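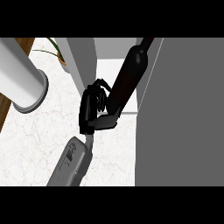 Vacancies / Production and Cellar

Cellar Technician, Bottling and Packaging

Employer: Billen Cellars
Location: Plandach site, Building 5
Contract: Permanent, full time
Reports to: Production Manager
Start: June

Billen Cellars produces still red and white wines under its own label and bottles under contract for smaller growers in the district. The Plandach site handles all filling, closing, labeling and dispatch. The technician will work on the bottling line during filling campaigns and in the tank hall between campaigns.

Scope of the position

The line is rated at 2,000 bottles per hour and fills 750 ml glass, with changeover parts for 375 ml and 1.5 l formats. Wine is supplied from stainless steel tanks of up to 4,000 liters each. The technician is responsible for the condition of the wine from the tank outlet to the closed bottle, and for the records covering that stage.

Duties

Set up, run and shut down the rinser, filler, corker, capsule unit and labeler.
Carry out format changeovers and record the settings used.
Assemble and integrity-test membrane filter housings before each run.
Measure dissolved oxygen, free and total sulfur dioxide, and fill height at the intervals given in the run sheet.
Check cork insertion depth and headspace pressure. Stop the line when readings fall outside limits.
Perform hot water sanitation of the filler and transfer lines at start and end of shift.
Rack, top up and blend according to written cellar orders.
Pull and label 5 retained samples per lot and enter them in the sample register.
Complete lot traceability records on the day of filling. Glass, closure and capsule batch numbers must all be entered.

Contract customers are invoiced from these records. The Pamia account has its own label specification and a separate dry goods count, both of which the technician closes out before the lot is released. Bottles from the Vukčević vineyard are wax dipped by hand after filling and stay in the cage store until the wax has set.

Required

Two years of work on a beverage filling line, or a completed cellar or food technology apprenticeship.
Working knowledge of sterile filtration and clean-in-place procedures.
Ability to titrate for sulfur dioxide and to read a calibration certificate.
Forklift license, or willingness to obtain one within the probation period.
Ability to lift full cases repeatedly.

Preferred

Experience with counterpressure or vacuum fillers.
Basic electrical fault finding (sensors, safety interlocks, drives).
Confined space entry training. Training is provided on site if not already held.

Working conditions

Shifts start at 6:00 a.m. during filling campaigns and 7:30 a.m. at other times. Harvest rosters include evening and weekend work, compensated by time off in winter. The tank hall is kept cool and floors are frequently wet. Hearing protection and safety footwear are mandatory on the line and are issued by the company.

Pay follows the district agreement for cellar staff, with the grade set according to training and experience. A campaign supplement of 100 per week is paid during filling. Staff may purchase wine at the internal price.

Application

Send a resume, copies of relevant certificates and a short statement of the filling equipment you have operated (type, format range, rated speed) to the Billen Cellars office at Plandach, marked "Cellar Technician." Cover letters are optional. Applications without the equipment statement will be returned for completion.

Shortlisted applicants are invited to a half-day trial on the line, which includes a filter integrity test and one format changeover. Travel costs within the district are reimbursed on presentation of receipts.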